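A trip out to the Zillholm workshop open day

09/09/2022

I'd been meaning to get over to Zillholm for ages. It's one of those shared workshops where you pay monthly, get a shelf and a key fob, and then lose all your weekends to it. They only open the doors to outsiders a couple of times a year, and I missed the January one with a stinking cold, so this time I booked the day off and went on the train. It's 45 minutes, plus a walk along the canal which is longer than the map lets on.

You come in through the wood shop, and it smells wonderful. I spent far too long looking at somebody's half-finished rocking chair before I got anywhere near the robots (and then I went back to it afterwards, so that tells you something). There's a laser cutter, a couple of 3D printers which were both busy, and a kettle with a label on it saying it belongs to everyone. Tea was free, cake was by donation, and I donated twice.

The thing I'd really gone for was upstairs. A little group of members has been building a sorting cell, called Notix, for the workshop's own odds and ends -- all the bits that pile up in a shared place, cables and connectors and small plastic parts that get dropped into whichever tub is nearest. The idea is that an arm picks things out of the bins and puts them where they ought to be. They've been at it for 17 months, on and off, mostly in the evenings.

I'd expected a wobbly home-made arm, so I was quite taken aback to find a proper Franka Emika one bolted to a slotted aluminum base -- sorry, aluminium, I've been reading too many American manuals! Everything round it is the home-built part: posts and a crossbeam made of extrusion, a sensor bar up on the beam, and a big blue backdrop that could do with an iron. There are blue bins with sloping fronts for the parts, and big sheets of punched cardboard laid over the table in front of them. I do like a project that still has cardboard in it.

We got a good long chat about the software, which they call Barkodex. I followed maybe half. What I did take in is that small hard things are fairly easy and wires are horrible, because a tangle never looks the same twice and if you pull one end the rest comes along for the ride. They keep a log of every go it has, and they were up to 126 on wires alone. I asked what the hardest part of the whole build had been and the answer was cable routing, straight away, with some feeling. Anyone who's built a 3D printer will nod at that.

There was a smaller table downstairs for the Innes, a plotter kit you can put together in an afternoon for about 5 pounds' worth of parts if you've already got the motors. I've got the motors. I've had them in a drawer for years, so I came away with the parts list and good intentions.

If you fancy going, wear something warm, as the upstairs room is draughty, and bring coins for the cake. I've put my name down for the soldering evening. 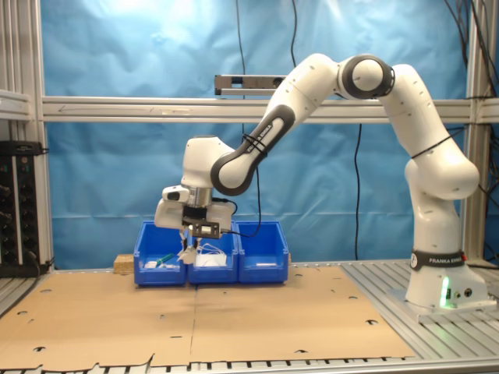 The Notix arm at the middle bin, with a small white piece in its fingers.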